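Clothes rail

A clothes rail (or clothes rack, or garment rail, depending who you ask) is a bar held up off the ground so you can hang clothes from it. I've been adding to this entry since June and I'm still finding new sorts!

Where the word comes from

Rail just means a bar, the same as in handrail. My gran in Lurnham called hers "the horse", though strictly a clothes horse is the folding thing you dry socks on, so please don't write in about it.

Types

The plain one is a single bar on two uprights. Then there's the double rail, with a second bar lower down for shirts and skirts, and the rolling rail that shops and theatres love – mine came from a theatre sale and still squeaks.

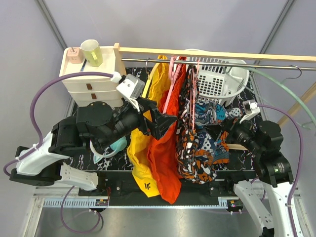 2 minute read

Wall rails save floor space but they do need a proper fixing. I learnt that one at 84 Nusmont Road, where mine came down in the night with all my winter coats on it.

Hangers

Wire hangers are cheap and leave bumps in the shoulders of knitwear. I fold my jumpers and hang nearly everything else, and I put the long things at one end so there's room for shoes underneath (shoe people will know what I mean).

Collecting

Yes, people collect them. Rafsan Talukder has a barn full of old shop rails and 300 hangers to go with them, and he's kindly let me borrow his notes for the next section, on hooks.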